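Setting Up the Nornow Screening Kit for a Community Film Night
3 min read

Section 4: Projector and Sound
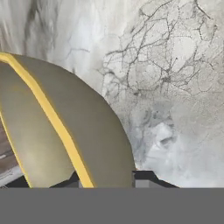
4.1 Before you start

Check that the hall can be fully darkened. The Nornow projector is rated at 3,000 lumens and will not hold contrast against daylight. The standard kit serves audiences of up to 60. Larger halls need the second speaker pair, ordered separately from Barredo.

4.2 Placing the projector

1. Set the stand on level floor and lock all three legs.
2. Mount the projector and tighten the base screw by hand.
3. Run the power cable along the wall and tape it down at every doorway.
4. Switch on and wait for the fan to settle.
5. Adjust the zoom until the picture fills the screen, then focus on the center.

CAUTION: Do not cover the side vents. Leave the projector plugged in until the fan stops.

4.3 Loading the film

1. Copy the film file to the player. Do not run it from a USB stick.
2. Play the first minute, then skip to a scene with dialogue.
3. Check subtitles from the back row.

Note: Some festival files are locked until the license window opens. Load these early and confirm the start time with the distributor.

4.4 Sound

1. Place one speaker on each side of the screen, at head height.
2. Play the 1,000 Hz test tone at low volume — both speakers should sound equal.
3. Raise the volume slightly once the audience is seated.

Section revised Mar 25, 2022 by Jhun Macapagal. Replaces the February edition. For spare lamps, see Section 7.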